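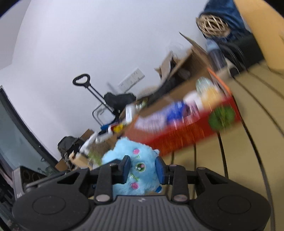

Long-pile plush is the most awkward category in the house to store, and I have put off dealing with it for two years. Hard toys stack. Books stand up. Plush compresses, springs back, catches on anything with a rough edge and comes out of a box looking worse than it went in. The pale blue one with the green embroidered eye and the round pink cheeks is typical of the problem: the fur is long and soft, the outline is never the same twice, and one of the cheeks is a glittery patch that has to be treated as a separate material. An open cardboard box such as the red one is fine for sorting into. It is less good for keeping things in, for reasons I will come to.

The starting point was a shelf unit from Gustau with an internal depth that suits paperbacks and very little else. Anything furry placed on it hung over the front and collected dust along the overhang. I took everything off and sorted by pile length, which sounds excessive but took less than an evening. Short pile (anything that feels like a towel) went to one side. Long pile went to the other. Anything with glitter, sequins, foil or glued parts was put in a third group regardless of pile.

Glitter fabric needs its own rule. It is usually a woven or knitted backing with the sparkle bonded on top, and it sheds when rubbed against something coarse. Once shed, the particles lodge in neighbouring fur and a lint roller will only lift part of them. Each glitter item now goes face up on top of the others, with a square of old cotton pillowcase over it. I had been using tissue paper, which tore.

Washing came next. My method for long pile is as follows. Close the toy inside a pillowcase, knot the end, and run a cool wool cycle at the lowest spin the machine offers. Ours is a Mindell, and the dial has a 2000 ml detergent warning on it that I have never understood, as the drawer holds nowhere near that. I use a small capful of liquid and no softener. Softener coats the fibre and makes it clump at the tips within a week. Items with glitter patches are not machine washed at all. They get a damp cloth, cold water, and a wipe in one direction.

Drying is where most damage is done. Heat melts the fibre tips slightly and the result cannot be brushed out. I dry on a mesh rack, flat, and turn each piece every few hours. Small protruding parts such as ears and feet hold water longest, so they are the place to check before putting anything away. When the body felt dry and the ears did not, I waited another night.

For brushing I tried three tools:

A human hairbrush with ball tips. Adequate on the back, poor near seams.
A pet slicker brush. Very effective, but it pulls fibre out of the backing if used with any force.
A wide-toothed plastic comb, 80p from the chemist. This is the one I kept.

Comb from the tips inwards, a short section at a time, and hold the base of the fur with the other hand. Keep well clear of embroidery. A satin-stitched eye has long surface threads and a comb tooth will lift one easily – I have repaired two and both repairs show.

Now the boxes. Open cardboard has two faults for this purpose. The cut edge at the top is abrasive, and fur pulled across it repeatedly goes fuzzy in a line. The board also takes up moisture from an outside wall, and ours is an outside wall. I moved to lidded fabric crates from Malik, 13 inches deep, with a smooth lining. Larysa Bondarchuk, who sews and has opinions on linings, suggested adding a strip of bias binding over the inner seam. I did one crate with the strip and left the others plain. The plain ones have caught fur on the seam twice since.

Capacity is best worked out by hand pressure. Fill the crate, lay a palm on top and press. If the lid only closes with pressure, something must come out. Compressed long pile takes a set after a month or so, and steaming it back is slow work. The Futavura handheld steamer will do it at arm's length, provided the nozzle is kept moving, but I would sooner leave a gap.

Labels are plain luggage tags tied to the handles, giving pile length and the date of the last wash. The long-pile crate currently reads 23rd May. The short-pile crate has no date, as I have not washed those yet.

Still outstanding: the Gustau shelves need something on them, and the paperbacks are in the loft. I also want to try cedar blocks in one crate over the summer, wrapped so the oil does not reach the fabric. If they mark the lining I will add a note underneath.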